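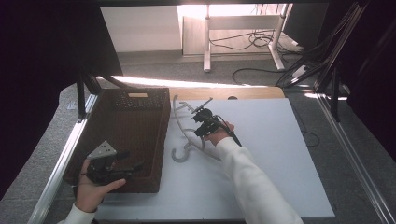 Chapter 2
Keeping Clothes: Storage, Airing and the Household Wardrobe

March
By Hatice Sönmez

Start with the obvious. Clothes spend far more time off the body than on it. A winter coat, maybe a few hours a day for half the year. The rest of its life it hangs, or lies folded, or sits in a heap on a chair. Most textbooks on textiles skip this part. Fibre, yarn, weave, finish, wash, then straight on to disposal. We will not skip it.

Two basic methods, hanging and folding. Everything else in this chapter is a version of one or the other. Baskets, chests, drawers and shelves belong to folding. Hooks, pegs, rails and hangers belong to hanging. Rolling counts as folding for our purposes, though some writers treat it seperately.

2.1 Before the wardrobe

Wardrobes as a piece of furniture for ordinary people are fairly new. Before that, the chest. Lid on top, everything laid flat, the thing you want always at the bottom. The oldest household list used in this book comes from Tirholm and is dated 1215. One chest, two cloaks, a gown "much mended", a length of undyed wool. No pegs listed, but pegs were part of the wall and would not be counted as goods. Keep this in mind when reading any list of this sort. What is fixed to the house goes missing from the record.

Pegs were for daily wear, chests for the good things. Wool on a peg for a long time pulls out of shape at the neck, and the damage is easy to spot in surviving pieces if you know to look for it. Linen suffers less. It creases in the chest, though, and the creases become weak lines. Folded the same way for years, the cloth splits there first.

Solène Besson, who worked for many years on the farm textiles at Hafstein, calls this "the choice between a bad neck and a bad fold". Her notes are quoted often in this chapter. They are blunt and very useful. She examined 500 garments and sorted the damage by where it fell, not by what the cloth was made of. The results are in section 2.4. Read them before you do the excercise at the end.

2.2 What weight does

Hold a knitted jumper up by the shoulders. It gets longer. Slowly, but it does. Knit is loops, and loops give. Woven cloth gives much less along the thread and quite a lot on the slant, so a skirt cut on the bias will drop at the hem if left hanging. Dressmakers use this. They hang the skirt overnight, let it drop, then level the hem.

General rules, to be learned now and argued with later:

Knits, fold.
Bias-cut, fold, or hang only before hemming.
Woven shirts, hang or fold, little difference.
Heavy coats, hang, but on a wide shoulder.
Pleats, hang from the waist.
Anything beaded, flat, always.

The width of the hanger matters more than people think. A narrow one puts the whole load on two small points and leaves a bump in the sleeve head. A wire one is worst. Shaped shoulders spread the load. Padding helps with silk, mostly by adding grip.

2.3 Air

Closed storage keeps out dust and light. It also keeps in damp. Open weave, as in a basket, lets air move but lets moths in too. There is no perfect box. A cupboard against an outside wall is the usual culprit for mildew; pull it forward a hand's width and leave the doors open one morning a week.

Never put away anything worn without airing it first. 20 minutes by an open window is enough for a shirt, a wool jacket wants the whole evening. Brush before airing. Food marks draw moths, clean wool much less so.

Cedar, lavender and so on are dealt with in 2.5. Short version, the smell fades and so does whatever good it did.

Terms to know before going on: bias, drop, sleeve head, fold line, airing. Write your own meaning for each, one line, and check it against the list at the back once you have read 2.4.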